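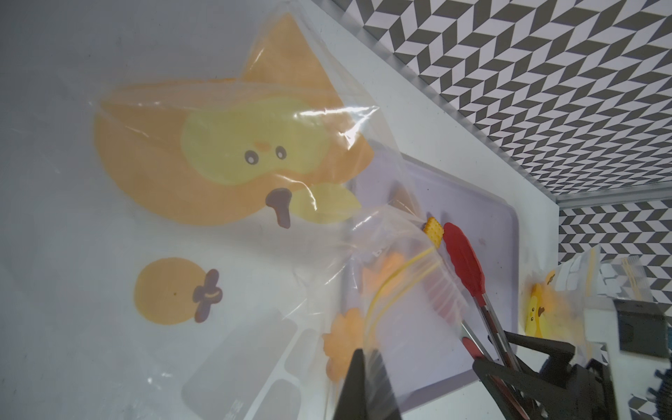
Stitia changes film on resealable bags, adds thickness mark

Packaging maker Stitia will switch its printed zip-top bags to a single-polymer film starting in August, the company said in a notice to distributors. The change covers the bags made at its Rutiston plant and sold through stationery, craft and party supply stores.

The current bags use two bonded layers of different plastics. The outer layer carries the print and the inner layer forms the seal. Sorting facilities generally cannot separate the two, and most of the material is sent to landfill. The new film is polyethylene throughout, including the zipper profile, which was previously supplied by an outside firm.

Stitia lists 129 item numbers affected by the switch. Outside dimensions stay the same for all but 6 of them, which gain a wider strip above the zipper to allow for a hang hole. Retailers using peg displays are asked to check hook spacing before placing orders for those sizes.

Polyethylene is softer than the material it replaces and stretches more under tension, which can push printed colors out of alignment on the press. To limit this, the plant has lowered web speed on its printing line and installed new tension controls from Procházka. Designs with large areas of solid color will be run with 4 inks. Fine outlines will be thickened slightly in the artwork.

The notice also says the new bags will be a little hazier than the current ones. Stitia describes the difference as minor for dry goods storage. It does not recommend the bags for hot filling or microwave use, and that guidance is unchanged.

A film thickness mark will be printed along the bottom seam of every bag. Until now the figure appeared only on the shipping carton, and store staff had no way to check it once a carton was opened and discarded.

Kulto, which distributes the bags to independent stores, said it will sell through existing stock before shipping the new version. Old and new bags will carry different item codes and will not be mixed in the same carton. The minimum order remains 400 bags per design.

Wholesale prices will hold through the changeover. Stitia said it will review them after the first full production run.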